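Review: Astuditz hand-guiding kit, two-arm version

Posted August 8, 2026
Filed under: Teaching hardware

We bought the Astuditz kit to replace the leader arms we had been using since October. Those came from Varkdale, and they were fine until the wrist joints developed play. The Astuditz is a pair of small leader arms you hold, one per hand, and the follower arms on the table copy you. It also has a hand-guiding mode, where you push the follower itself around and the software records the joint angles. I used both for this review, mostly on dish tasks: plates, bowls, cups and cutlery going on and off a tray.

Setup took one afternoon. The clamps are good and hold on a thick tabletop. The calibration routine asks you to put each leader arm in a folded pose and press the pedal, then do it again fully extended. Do the left arm first. The manual has it the other way round, and the software complained until I swapped them.

The handles are the best part. The trigger maps to the gripper with very little slop, and you can feel where closed is. With the Varkdale set I used to squeeze too hard on cups and tip them. I did that far less here. Lag is low enough that I stopped thinking about it after the first session.

Weight is the weak point. Your forearms get tired, mainly from holding both arms up while you work out the next move. There is a hold button that freezes one side, and I ended up using it constantly, parking one arm and working with the other. It should be on the handle. It's on the base, so you have to let go of something to reach it.

Tray, plate and bowl with the arms over the table:
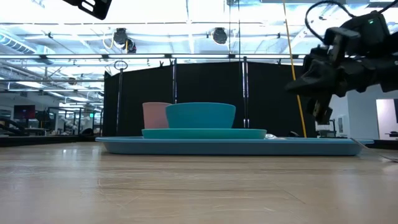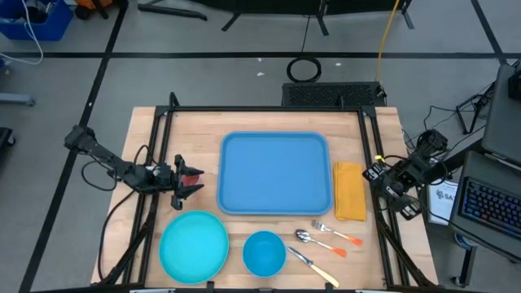 2 min read · 316 views

Cutlery is harder than dishes. A fork lying flat on wood needs the fingertips right down at the surface, and the leader arms give you no force feedback, so you judge it by eye. I recorded 117 demonstrations over the test period and the ones I threw out were mostly forks and knives. Hand-guiding mode did better for this. You can lower the gripper with your palm on the wrist and stop when you feel the table. The drawback is that your own arms end up in the camera views, so I only used it for checking reach and saving start poses.

The recording software is called Tindden and comes with the kit. It saves each take as its own folder, and a double tap on the pedal discards the last one. Replay works. Trimming doesn't work well: you can cut the end of a take but not the start, so any fumbling at the beginning stays in unless you export and fix it elsewhere.

Cable routing could be better too. The leads out of the shoulder are stiff and I had to loop them to keep them off the tabletop.

I looked at the Urban set before buying. It's lighter and the hold button is in the right place, but it only comes as a single arm, and two of them cost more than this kit.

If you do two-arm work on a table, I'd buy the Astuditz. For one arm, get the Urban.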